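Resident Lounge Seating: Care and Use

The Resident Services Office at Drodidgate has completed its yearly review of the shared furniture in the ground floor lounge. The review covered sofas, armchairs and loose cushions, and its findings will guide the cleaning schedule from July. Residents are asked to read the points that follow and to keep this issue for reference.

Cleaning of the lounge seating will be carried out by Tadel on the first Monday of each month, beginning at 12 noon. The lounge will remain closed until 5 p.m. on those days. The library on the second floor will stay open and has seating for 20. 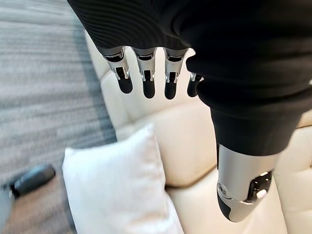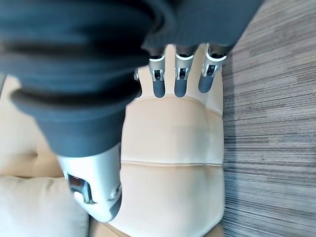
Cushion care between cleanings remains a shared duty. Spills should be blotted at once with a plain white cloth and reported to the front desk, and no household cleaner should be applied. Particular attention is asked for beige cushions, as in the second picture, where coffee, ink and newsprint leave marks that are difficult to lift. Throws and blankets may be brought from home – they should be taken back at the end of the visit and may not be left overnight.

The review also recorded 67 requests for firmer seating. Amna Malik, Resident Services Manager, has approved the purchase of new seat inserts, which will be fitted in stages during the fall. Existing covers will be kept wherever their condition allows.

Questions about the cleaning schedule may be directed to Dariusz Kubiak at the front desk, extension 120. Written comments may be left in the box beside the mail room.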